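Shop Projects > Small Stuff > Maple board for shape blocks, screw it down or leave it loose?

sieun_choo
Joined: November
Posts: 12

I have a blue pegboard work table and I made a maple board to go on it. The board is a flat surface for a set of shape blocks. There are stars, hearts, cylinders and so on in four colors, in the Zuvus set. The pegboard is no good for them by itself. The small ones rock when an edge lands on a hole, and anything with a point finds a hole sooner or later.

The board is three planks edge glued, so two seams running left to right. I got the maple from Nyamweya in Berneck, from the offcut rack. No finish on it yet.

Questions:

Should I fasten it to the table or leave it loose? It slid when I leaned on it.

Does it need a finish at all if nothing but blocks goes on it?

One of the seams is close to the middle and I can see it more than I would like. Is there anything to do about that short of starting over?

Thanks
Si-eun

b_cheon
Posts: 200

Leave it loose and put rubber feet under it. Maple moves across the grain. If you screw it tight at the front and back on something that doesn't move, you will have a cupped board or a split seam by the end of winter. I have a drawer of boards that prove it.

On the seam, no. If it's flat to your fingernail, leave it alone.

hyejin_won
Moderator

Depends how wide it is. For a small board the movement isn't worth worrying over, and you can slot the holes in any case. Rubber feet on pegboard are not great either. They sit half in and half out of the holes and the board tips. I tried it with a sharpening station.

Si-eun, do the blocks get picked up from above, or slid around?

sieun_choo

Picked up, mostly. I set them out in pairs by color and then they get moved and set out again. So I need it to stay where I put it, and I need to be able to see the shapes against the wood. I had a white melamine shelf there before and the yellow ones were hard to see on it under the lamp.

jinsol_b

You want a finish. Bare maple goes gray where hands touch it. Two thin coats of Lusholm hard oil, a light sanding between them, done. It's what I use on toys.

b_cheon

Oil will turn it yellow and then she's back to yellow blocks on a yellow board. Water-based, matte, if anything.

jinsol_b

It doesn't turn it that yellow. I have a maple tray with oil on it that is five years old and it's the color of weak tea at most.

b_cheon

Weak tea is yellow.

taeyang_won

You could also just not finish it. I run a bare board for parts sorting and when it gets dirty I hit it with the sander. Takes less time than this argument.

Is the top sanded past 120? Blocks with a rough texture will drag on a coarse surface and if you bump one it takes its neighbor along.

sieun_choo

Sanded to 220. It's smooth enough. I have ended up screwing it down, by the way — it walked on me again over the weekend and I lost patience. Small black screws at the front, just in from the corners. I'd still like to hear about the finish and about the layout, because I keep changing my mind on the layout.

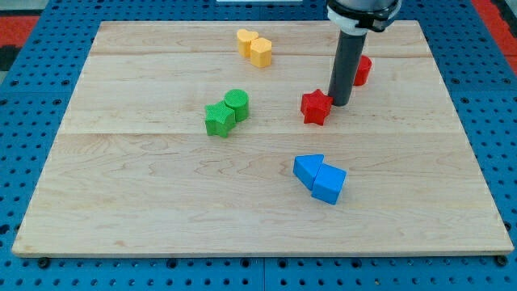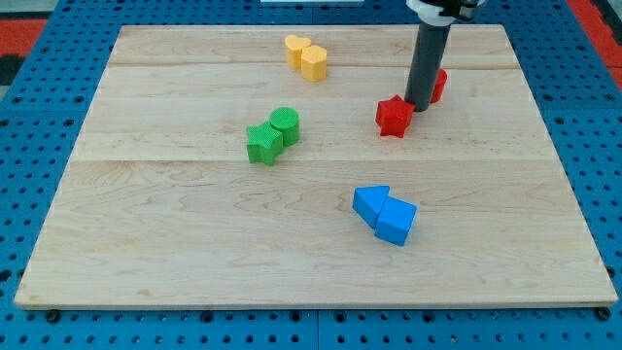

Re: Maple board for shape blocks
hyejin_won
Moderator

That looks fine to me. The pale wood is a good background and I can tell the star from the cylinder in the green pair right away. Even the yellow hearts at the back read well against it, and those were the ones I expected trouble with.

I don't mind the seams. There's a bit of wavy figure in the planks and my eye went to that first.

On layout, my only question is why the two in most pairs are touching. If you're picking them up from above, I'd want a finger width between them.

b_cheon

I said not to screw it. But since it's done, the thing now is to find out whether the back edge is free. If the only screws are at the front, the board can grow toward the back and you'll probably get away with it. If there are more at the back that I can't see, take them out or slot the holes.

No oil. I'll stand by that now that I've seen the color. It's a nice pale board and you'd be throwing that away.

sieun_choo

Nothing at the back. Only the front.

The touching is on purpose. I want the two to read as a pair from across the room, and when I left a gap people took them for strays. But I agree they're harder to pick up. The yellow ones are the worst, with the two of them pressed side by side like that. You end up nudging one to get the other.

jinsol_b

I'd go by shape instead of color. Stars with stars, cylinders with cylinders. You have a green star and a red star, that's a pair by itself. A color pair is too easy, anyone sees it without looking. If it's for kids they'll be finished with it in a day.

taeyang_won

Disagree. Shape won't come out even. The blues have a triangle and a cube, and I don't see another cube to go with it. By color, every block has a partner.

You could do color first and then switch once that's boring. The board doesn't care.

jinsol_b

Fair, I hadn't checked the blues. Color first, then have people pull out the stars.

hyejin_won
Moderator

If you want fixed spots, mark them lightly in pencil before you put a finish on. One small cross for each pair is enough. I would not trace the outlines. I did that on a tool board and every time something sat a little crooked it looked wrong, even though it was working fine.

Pencil under a water-based finish stays put. Pencil under oil smeared on me once.

b_cheon

Another reason not to use oil.

jinsol_b

It smears if you wipe hard. Don't wipe hard.

sieun_choo

OK, I'm going with matte water-based and pencil crosses. I have part of a can left from a shelf so it costs me nothing. Does it go on both faces? The board is already down and I'd rather not take it up.

b_cheon

Both faces. Take it up, it's a couple of screws. If you seal only the top, the bottom takes on moisture and the top doesn't, and the board cups. That matters more than anything else in this thread. Do the edges too, and give the front edge an extra coat. That's the one sleeves and hands will rub on.

While it's up, enlarge the holes in the board a little so the screws have some room, and don't crank them when you put it back. Snug is enough.

taeyang_won

Check what the screws are biting into as well. If they go into the pegboard itself and not into something behind it, they'll strip. Mine did. I went to machine screws with a washer and nut underneath and haven't touched it since.

sieun_choo

They do line up with holes, so bolts would work. I'll look underneath when I pull it.

Re: Maple board for shape blocks
sieun_choo
December 25, 2019

Had the day off so I got it done. Board came up, two coats on both faces and the edges, three on the front edge. Holes opened up slightly. I switched to bolts with washers as Tae-yang suggested. One of the old screws had already started to strip, so that was good timing.

The color barely changed. Slightly darker along the grain and that's all. The middle seam shows a little more than it did bare, which I can live with.

I spaced the pairs out. The two blocks in each pair now have a gap about as wide as my finger, and the pairs are farther from each other than before so they still look like pairs. It's easier to pick things up. I'm leaving them by color for now.

One thing I didn't expect is that the blocks slide more easily on the finished surface. The cylinders especially. If you brush one it goes.

hyejin_won
Moderator

Scuff the top with a gray pad once it has cured. Give it the full time on the can, not just until it feels dry. That will take the slickness off and you'll still have a sealed board.

b_cheon

What she said. Glad you did the underside.

jinsol_b

Oil wouldn't have been slick.

Looking forward to seeing if the seam holds through February, whatever is on it. Which glue did you use?

sieun_choo

Plain yellow wood glue, clamped overnight. I'll check it with a straightedge at the end of winter and post here.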